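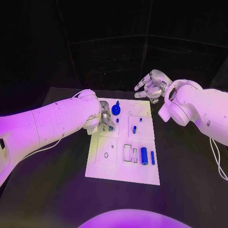 Trurkach Board Kit

The Trurkach Board Kit is a small-parts assembly task for two-armed robots, sold by Kuusisto out of Drorndale. I keep the Fandside entry on it, so forgive me if I get a bit carried away (I've spent far too many Mondays with these little blue pieces!). You get a flat white work surface marked with outlines, plus a bag of blue parts: pegs, cylinders, a block and a round piece with a small peg on top. The robot has to pick each one up and put it where it belongs.

Background

Omar Kanaan drew the first layout for his own lab, and Shadi Dabbas turned it into something you could order. Early boards had every part the same size, and I remember them being pretty dull. The current kit mixes thick and thin cylinders, and the thin ones are where most hands I've tried get into trouble.

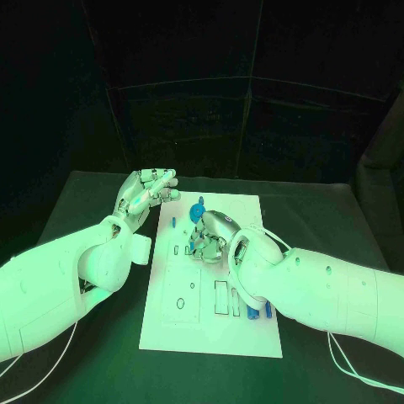

Running a session

Kuusisto also sells a recording service, and for me it's the better half of the deal. They run the task on a white two-armed robot with humanlike hands and send you the results. You can ask for colored light, so a batch might come back green or pink, and the blue parts look surprisingly different from one to the next. A standard order is 1,000 runs. Mine took 17 days, with one polite email from Shadi in the middle asking which slot I wanted done first.

One hand often does the placing and the other hovers close by. I'd love to see more real two-handed work, with one hand steadying and the other pushing, but that's a separate order.

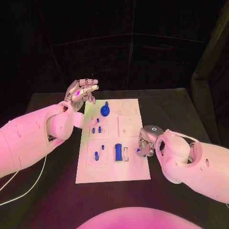

Price and complaints

The kit alone costs $280, shipping included. Spare pegs come in packs of 2, which drives me up the wall, as the small ones roll under everything. The printed guide has the circle and slot sizes on different pages, too – I ended up copying them onto a sticky note. Omar says a revised guide is due in March.

See also: Fandside entries on peg boards, robot hands, Drorndale workshops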